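2 min read

The reuse corner in the Krajewska building in Jedville has a new home for its toys and small household goods. They stand now on a tall black wire rack against the wall of the carpeted hall, and people may take what they like from 8 in the morning.
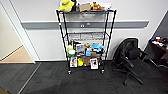 The corner was started in March by King-fai Pan, who works on the second floor. In his first list he wrote down 13 donations. The list has grown to nearly 700 — mostly toys, boxes of games and kitchen things.

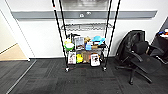

The wire rack in the hall, with one shelf still empty.

Mr. Pan asks that heavy things go on the lower shelves. Soft toys can go on the top, where children see them from the door. Clothes are not accepted for the moment, but the Useck shop across the street takes them. 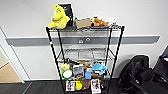 Yellow and orange-brown plush toys on the top shelf.

Donations can be left at the front desk until the end of the month.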